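4. Préparer la salle et le système d'interprétation pour une séance bilatérale

Ce chapitre concerne les réunions entre deux délégations, avec ou sans presse à l'ouverture. Pour les séances à trois délégations ou plus, voir le chapitre 5. Le pupitre central Prevetti doit déjà être raccordé et sous tension (chapitre 3).

4.1 Attribuer les canaux

1. Sur le pupitre, ouvrez le menu Séance, puis Nouvelle.
2. Saisissez le code de la salle. À Flevuvberg, la grande salle porte le code 617 et l'annexe le code 2254.
3. Choisissez le modèle « Bilatérale ».
4. Affectez le canal 1 à la langue de la délégation hôte et le canal 2 à celle de la délégation invitée.
5. Réservez le canal 3 à la langue de travail commune. S'il n'y en a pas, laissez-le sur Muet.
6. Appuyez sur Valider. Le voyant de chaque canal actif passe au vert.

Note : le nom des langues s'affiche sur les récepteurs tel qu'il a été saisi. Vérifiez l'orthographe auprès du protocole des deux parties avant de valider.

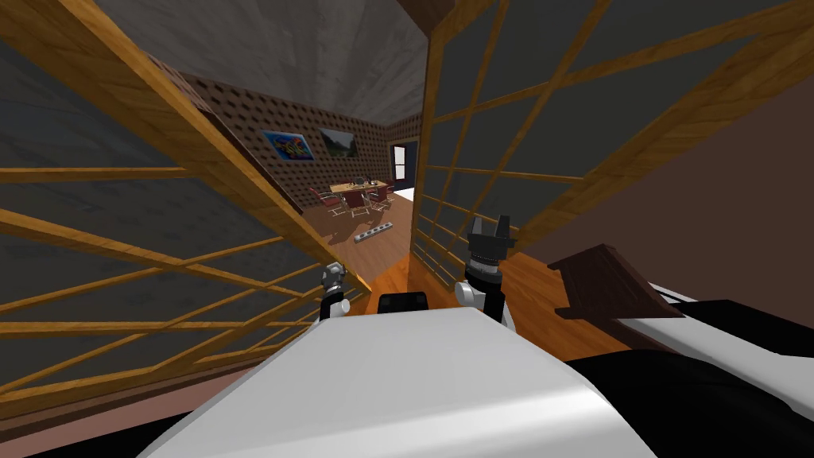 4.2 Installer les postes de délégués

1. Placez les postes numérotés de 1 à 14 en suivant le plan de table. Les numéros impairs reviennent à la délégation hôte.
2. Reliez les postes en chaîne avec les câbles Spahić fournis. Le dernier poste reçoit le bouchon de terminaison.
3. Lancez Outils > Détection. Le pupitre affiche la liste des postes reconnus.
4. Pour les deux chefs de délégation, cochez Priorité. Leur micro coupe alors celui des autres membres de leur propre délégation, jamais celui de la partie adverse.
5. Distribuez les récepteurs, oreillette à gauche du sous-main.

Attention : ne débranchez aucun poste pendant la détection. La chaîne devrait être réinitialisée et les priorités saisies de nouveau.

4.3 Ouverture devant la presse

Le mode Presse envoie le son de la salle vers le boîtier de distribution Ilier. Il ne transmet que les micros des deux chefs de délégation.

1. Avant l'entrée des journalistes, appuyez sur Presse. Le voyant orange s'allume.
2. Demandez à un technicien de contrôler le niveau sur une sortie du boîtier.
3. À la fin des déclarations, appuyez de nouveau sur Presse et attendez l'extinction du voyant.
4. Débranchez le câble de liaison du boîtier et rangez-le hors de la salle.

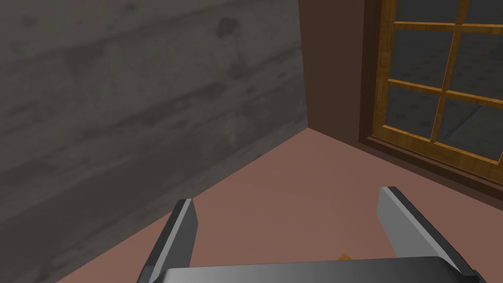 Attention : l'étape 4 est obligatoire, même si le voyant est éteint. Les entretiens à huis clos ne commencent qu'une fois le câble retiré et le chef de salle prévenu.

4.4 Prolongation de la séance

Si les échanges dépassent l'horaire prévu, le pupitre émet un signal visuel dans les cabines. Pour prolonger :

1. Appuyez sur Durée, puis sur +.
2. Confirmez avec les interprètes que la relève est en place.
3. Validez. L'enregistrement, s'il a été autorisé par les deux parties, se poursuit dans le même fichier.

Note : sans validation, les micros restent ouverts mais l'enregistrement s'arrête. Signalez l'interruption dans la fiche de séance (annexe B).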